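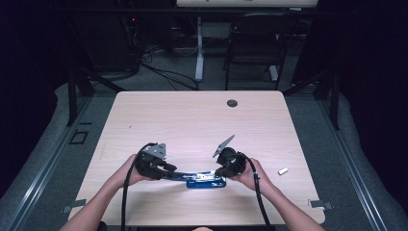

The Staple and the Stack: Why Paper Fastening Still Has Rules

Most offices own several staplers and give them little thought until one fails. The failure is usually blamed on the machine. In most cases the cause is a mismatch between the staple, the sheet count and the way the handle is pressed.

A standard desk stapler is a simple lever. Pressing the arm drives a thin blade down through a slot at the front of the magazine. The blade shears one staple off the glued strip and pushes its legs through the paper. Below the stack, a small steel plate called the anvil turns the legs inward and flattens them. The whole action takes a fraction of a second, and each part of it depends on the one before.

Leg length is the first limit. The common quarter-inch staple is sold for stacks of up to 25 sheets of ordinary copy paper. Past that point the legs still pierce the stack, but too little wire is left on the far side to fold. The staple holds for a day or so and then lifts. Covers and card dividers use up leg length faster than plain sheets, and a stack with a cover at each end should be treated as a thicker one.

Wire is the second limit. Thin wire bends easily and closes flat, which suits short documents. It also buckles when it meets resistance. The familiar crushed staple, with one leg folded under the crown, is often the result of thin wire pushed slowly into dense paper. A firm, even stroke gives the legs less chance to wander.

What the trade measures

Gritier, a small maker of fastening supplies, tests its strips by closing staples through stacks of increasing thickness and then pulling the outer sheets apart. A strip passes when the paper tears before the legs open. The firm's Zultow line uses a heavier wire with a chisel point, ground so that both legs travel straight down. The points are dulled by damp storage more than by age, and the boxes carry a printed warning to keep them off basement floors.

Alignment matters as much as strength. A magazine that sits slightly to one side of the anvil will close one leg and leave the other standing. On most desk models the fault can be checked with two sheets of scrap. If both legs lie flat and parallel to the crown, the machine is in line. If one leg points outward, the pivot pin is worn.

Jams and their causes

A jam at the front slot is nearly always a fragment of the previous staple. Open the magazine, pull back the follower spring and remove the fragment with a thin tool. Do not fire the machine repeatedly to clear it, as this spreads the slot.

Mixed strips are the other regular cause. Strips from different makers can differ slightly in crown width, enough to drag against the rails. The records office at Adeleke, which binds case files by hand, settled on a single staple size and replaced its blades every 5 years. Jam reports there fell by 38 percent in the first year.

Removal

Archives take a different view of the staple altogether. Plain steel wire rusts, and the rust migrates into the paper. The Zidine collection began lifting staples from its older files last June. The legs are raised from the back with a flat blade and the crown is then drawn out from the front. Pinching removers are kept out of the reading room. The sheets go into folders with no fastener, in their original order, with a pencil number on each verso.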